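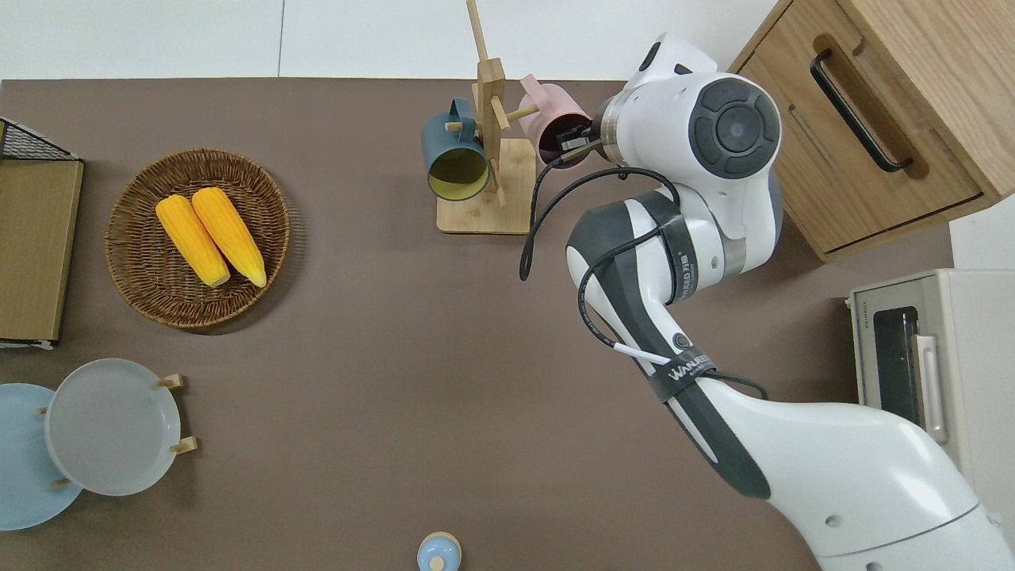
문의 제목: 주방에서만 와이파이가 자꾸 끊겨요 (Drasance 공유기)
접수일: 2018년 9월 24일 월요일
상태: 처리 중

안녕하세요, 지난번에 채팅으로 문의드렸는데 기록을 남겨 달라고 하셔서 여기에 다시 씁니다. 1월에 공유기를 Drasance로 바꾸고 여름까지는 정말 잘 썼어요. 그런데 이달 들어 주방에서만 접속이 툭툭 끊깁니다. 거실하고 작은방은 멀쩡해요! 태블릿으로 Wirna 앱 켜 놓고 레시피 보면서 요리하는데, 꼭 양념 비율 볼 때 화면이 멈춰서 미치겠어요 ㅠㅠ

끊기면 와이파이 표시는 그대로 있고 인터넷만 안 됩니다. 짧으면 금방 돌아오고, 제일 길었을 때는 25분을 기다렸어요. 인터넷 회사(Nassar)에도 전화해 봤는데 회선은 정상이라고 하네요.

지금까지 해 본 것들 적을게요.

첫 번째, 공유기랑 모뎀 둘 다 전원 뺐다가 다시 꽂기. 그날 저녁은 괜찮았는데 다음 날 아침에 또 끊겼어요.

두 번째, 랜선 교체. 동네 가게에서 3,000원 주고 새로 샀습니다. 변화 없음. (헌 선은 혹시 몰라서 안 버렸어요.)

세 번째, 펌웨어 업데이트. 관리자 페이지에서 최신 버전이라고 나와서 할 게 없었어요.

네 번째, 전자레인지 의심. 2.4GHz로 붙어 있을 때 전자레인지를 돌리면 확실히 느려지긴 해요. 그런데 안 돌릴 때도 끊기니까 이것만으로는 설명이 안 되는 것 같고요.

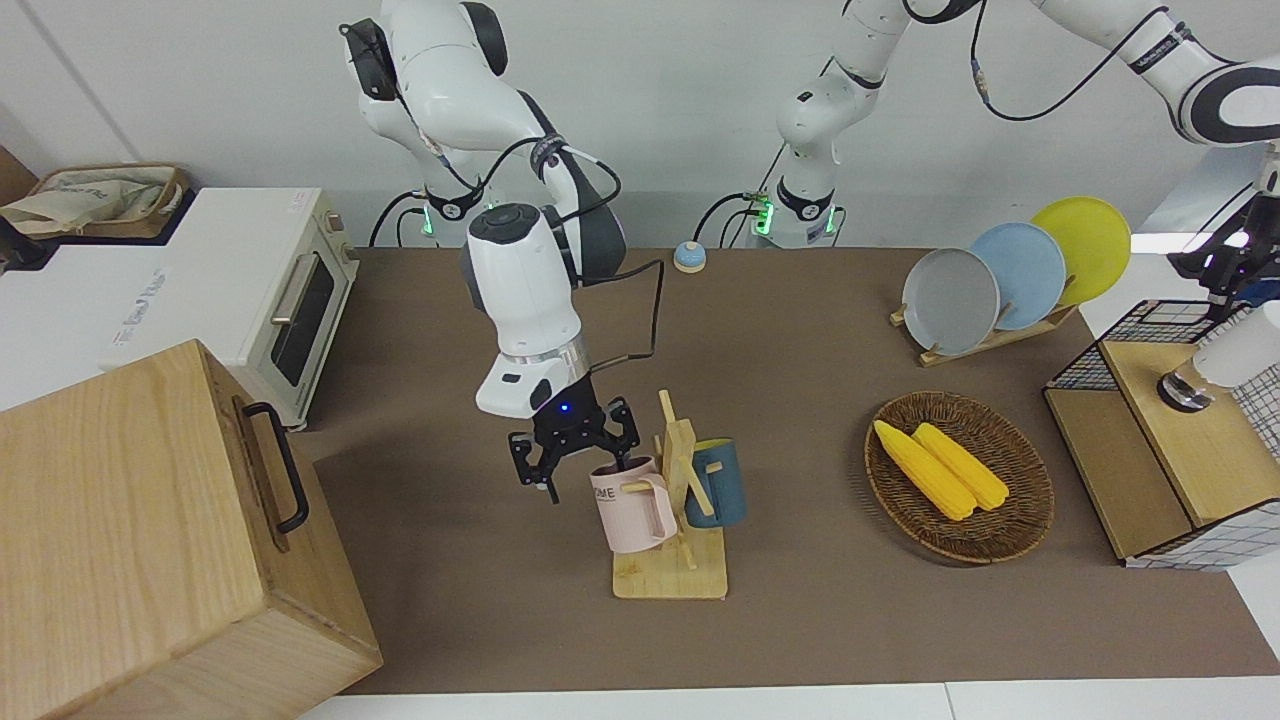
갈색 테이블과 분홍색 머그

다섯 번째, 5GHz 설정 만지기. 채널 폭이 80MHz로 되어 있길래 40으로 내렸고, 채널도 자동에서 36번으로 고정했어요. 이게 제일 효과가 있었습니다! 이틀 동안 한 번도 안 끊겼거든요. 근데 사흘째 점심에 다시 시작... 로그를 열어 보니 끊긴 시각마다 태블릿이 2.4와 5 사이를 왔다 갔다 한 기록이 남아 있더라고요.

여섯 번째, 그래서 와이파이 이름을 둘로 나눴어요. 비밀번호도 이참에 16자리로 바꿨더니 가족들이 다 저한테 물어보러 옵니다 ㅎㅎ 태블릿은 지금 5GHz에만 붙여 놨고, 오늘 오전까지는 괜찮네요.

여쭤볼 게 두 가지 있어요. 이름을 하나로 합쳐 쓰면서 대역만 안 바뀌게 하는 메뉴가 있나요? 설명서에는 "스마트 연결" 얘기만 한 줄 있고 끝이라서요. 그리고 중계기를 단다면 Bridoria 제품도 호환되는지 궁금합니다. 주방 쪽 콘센트가 하나밖에 안 남아서 되도록이면 안 달고 싶긴 해요.

추가(같은 날 저녁): 밥하다가 또 한 번 끊겼어요. 이번엔 대역 이동 기록이 없고 "DHCP 갱신 실패"라고만 찍혀 있습니다. 로그 파일 첨부했으니 확인 부탁드려요. 전화는 오후에 주시면 받을 수 있습니다!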